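Ikow Bag Keeper, six months in
Posted 5 December 2024 by Rekha Vashisht

I bought the Ikow in April, during a brief spell of believing I could become a tidy person. It's a fabric tube with a hole at each end. You stuff plastic bags in the top and pull them out the bottom, and for this somebody wanted 600 rupees.

The listing said it holds 37 bags. Mine does, if you lean on it. Past that the elastic gives up and the bottom end starts handing out bags on its own, usually at night.
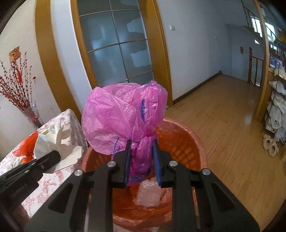

My complaint is with the hanging loop, which is sewn on with what I'd call optimism. It came off in the second week. I put it back with proper thread and it has behaved ever since, so add a needle to the price.

I also tried the Cullel, a hard plastic box that does the same job. It looks smarter on a cupboard door, but the slot is so tight that you pull out one bag and four of its relatives. My sister has it now. She hasn't thanked me.
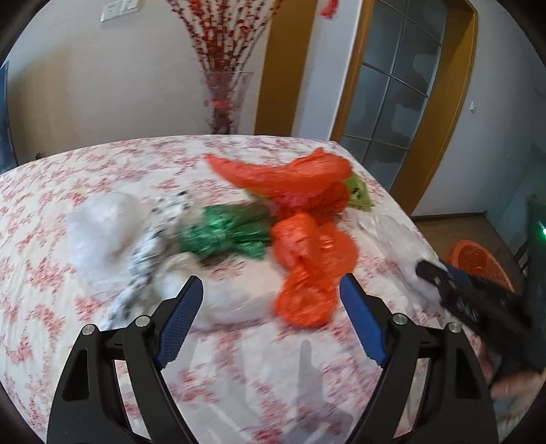
Washing is easy. Empty it first, and set aside more of your evening than you'd expect. The color has faded from navy to something more like regret, though the seams have held.

Would I buy it again? Probably, on sale. Four stars, minus one for the loop.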